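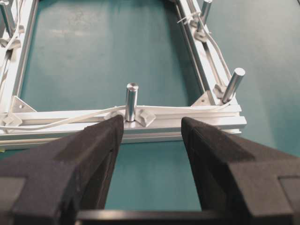
Alcides Nogueira sostiene que un bastidor de perfil ranurado no necesita un procedimiento de cableado: las ranuras están ahí, el cable es flexible y cualquier montador encuentra el camino. Discrepo. Llevo en Induvora el tiempo suficiente para haber desmontado bastidores idénticos en plano y distintos en el banco, y la diferencia estaba casi siempre en el cable.

El perfil de aluminio tiene una virtud que se vuelve defecto: admite la fijación en cualquier punto de la ranura. Sin una cota escrita, cada operario coloca los clips a su criterio. En la serie Miranda fijamos una separación máxima de 100 mm y una tolerancia de 5 mm en la posición. El argumento contrario es el tiempo, y lo acepto en parte — son unos 15 minutos más en las primeras unidades. Después la diferencia desaparece.

Tampoco comparto la costumbre de tensar el cable hasta que quede recto. Un tramo con algo de holgura entre clips se puede revisar y soltar sin forzar el conector. El cable blanco de este bastidor recorre el perímetro sujeto con clips grises, y en la barra inferior forma curvas sueltas. Lo prefiero a un tendido rígido.
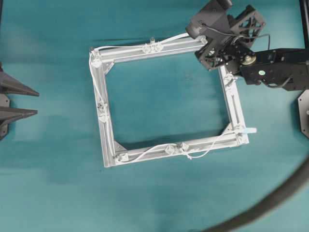 Lo que debería figurar en el plano

Pido poco: posición de cada clip, sentido del recorrido y longitud libre hasta el conector. Las escuadras ya se acotan, y con razón. En Jevport añadieron estas tres líneas a la hoja 821 en abril y el documento sigue ocupando una página.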